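# Why does a soda can roll away from you?

I drink a lot of fizzy water, so I end up with a lot of cans. I also drop a lot of cans, and last week one of them rolled the whole length of my kitchen and went under the stove (I needed a broom to get it back!). That got me thinking about cans, and once I start thinking about cans I can't stop, so now you get to think about them too.

## First, the shape

A can is a cylinder. That's the word for a tube with a flat circle at each end. Stand it up and it sits on one of its circles and stays put. Lay it down on its side and everything changes, because now only a skinny line of metal is touching the table. Try it with an empty one. Give it the tiniest puff of breath and off it goes.

Boxes don't do this. A juice box lying down has a big flat side under it, and you'd have to tip it over an edge to get it moving. A can on its side hasn't got an edge to stop it, so it just keeps rolling until it bumps into something or slows down by itself.

## So why aren't cans square?

I wondered about this one for ages. Square cans would pack into a box with no gaps! But the fizz in a drink is gas, and when the can is shut that gas pushes out hard in every direction. A round wall shares the push evenly all the way around. Flat walls would bulge in the middle, and the corners would have to be extra strong, so you'd need more metal.

Look at the bottom of a can next time you have one. It curves inward like a little bowl. That's for the fizz too. A flat bottom made from metal that thin could pop outward, and then your can would wobble like a bad tooth.

## Shiny ends, colorful middles

Most drink cans are made of aluminum, which is silver all by itself. The color on the side is printed on. The ends usually get left plain, so you can still see the metal.

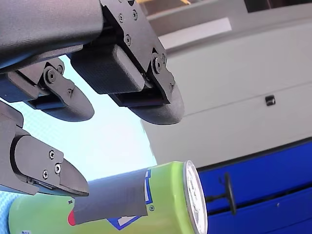

*A lime green can on its side, with its silver end showing.*

The tube and the bottom start out as one flat disk of metal, which gets pushed into a cup and then stretched up taller and taller. The lid is a separate piece. It goes on after the drink is poured in, and a machine curls the two edges together so tightly that the fizz can't sneak out.

## Have a rolling race

You'll need 3 things: an empty can, a full can that's never been opened, and a big book to make a ramp. Prop one end of the book up on a folded towel. Hold both cans on their sides at the top and let go at the same moment.

Before you do it, guess which one wins! Then do it five times and write down the winner each time, because one race can go funny if a can starts off crooked. Put a pillow at the bottom to catch them.

I won't tell you my results, but I'll give you a clue. When the full can rolls, the metal has to spin, but the drink inside doesn't have to spin along with it very much.

Oh, and wait a good while before you open the full one. I didn't, and I had to mop.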